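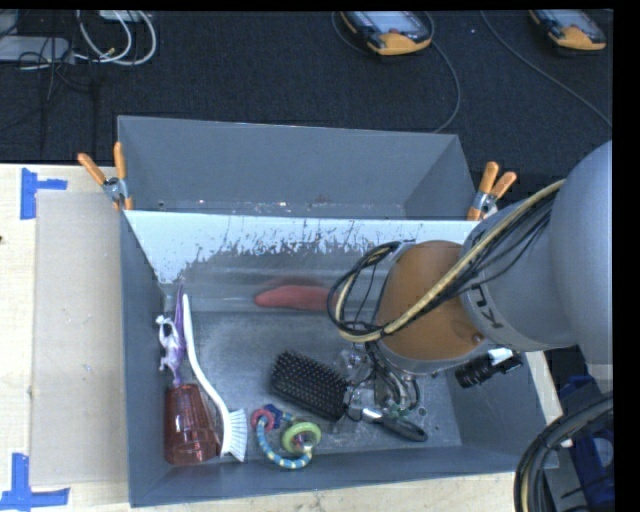 Rondunitz Bellau hose and cable dress kit: review after a snag fault

Reading time: 3 minutes
Print | E-mail this page

March 2025

The Bellau is an add-on dress kit for arms that carry an air hose and gripper wiring on the outside of the wrist. It contains strap mounts, a swivel guide, a spring retractor, a length of corrugated sleeve and a breakaway coupling for the hose. We bought ours through Pîrvu and ran it on a bin-picking cell handling mixed household goods: brushes, cups, toys, whatever the item list called for. The kit was on the arm for 200 hours of run time before we took it off, inspected it and put part of it back.

Most of this review concerns one fault, which happened 132 hours in.

Installation

Fitting took a morning. The strap mounts hold well on smooth round housings provided the surface is wiped down first. The swivel guide goes on last and its screw is hard to reach with the wrist in its usual park position. Jog the last joint to one side before starting. The printed instructions give a torque for the guide screw and none for the strap buckles.

The sheet also asks for "adequate slack at the wrist" with no length. We set the loop by moving the wrist through its full range by hand and adding a little. In retrospect this was too generous for work inside a bin. A loop that clears the wrist at every angle is also a loop that hangs out to the side when the wrist points straight down, and in bin picking the wrist points straight down most of the time.

The fault

The arm was going down for an item close to the bin wall. On the way in, the slack loop dropped behind the handle of a spring clamp holding the bin edge. The pick itself was normal and the gripper closed. On the retract move the loop stayed where it was.

The retractor paid out cable until it reached its stop. The swivel guide then turned past its detent and jammed. The arm kept going. The collision monitor in Drasen, our cell software, did not trip until the rear strap mount had slid along the housing, the gripper connector had been pulled half out of its socket and the signal had gone. With the signal lost, the gripper opened and dropped the item back into the bin. The operator hit the emergency stop on the pendant at nearly the same moment as the software stop. Nobody was within reach of the arm and no one was hurt.

We read the log afterward. The load on the wrist rose slowly over the whole retract move, which is a pattern the default collision threshold handles poorly. A hard contact would have tripped it at once.

Damage

- Swivel guide: detent worn flat on one side. Replaced.
- Rear strap: stretched, would not hold tension again. Replaced.
- Gripper connector: one bent pin, straightened and later swapped out.
- Hose: scuffed, no leak under pressure.
- Breakaway coupling: undamaged. It never released.

The last item is the main complaint. The coupling is sold as the protective part of the kit, and it is rated to part at 97 newtons. It sits on the hose only. The snag loaded the electrical cables first, since they were the outer part of the loop, and the hose saw very little pull. Anyone reading the box would assume the whole bundle was covered. We tested the coupling afterward on the bench with a spring scale and it released at about its rated force on every pull. It works as made and protects less than the packaging suggests.

Changes made before restarting

1. Shortened the wrist loop and limited the last joint in software to match. Some grasp angles are no longer reachable. We accepted this.
2. Routed the cables inside the hose loop, with the hose on the outside, so that a snag loads the coupling first.
3. Added a keep-out volume in Drasen for each clamp, sized to include the handles.
4. Lowered the collision threshold for retract moves only. This gave a few false stops on heavier items in the first days.
5. Added a check of strap position to the start-of-shift list, against a paint mark on the housing.

No further snags in the remaining hours. That is a short period and we make no claim beyond it.

Supplier response

Pîrvu sent the replacement guide and strap without charge. Rondunitz answered our report by saying that a revised instruction sheet, with a maximum loop length for downward work, is due in April. They did not comment on the coupling. We asked whether a breakaway for the electrical side was planned and got no answer.

Assessment

The retractor is good. It runs smoothly, shows no wear and keeps the upper part of the bundle close to the arm. The sleeve is ordinary. The swivel guide is the weak part and should have a metal detent. The strap mounts are adequate if marked and checked.

For open work above a flat table we would buy the kit again. For work inside bins, with clamps or other fixtures standing above the rim, buy the retractor separately and build the wrist section yourself.

Rating: 3 out of 5

Contact | Copyright, all rights reserved | Back to top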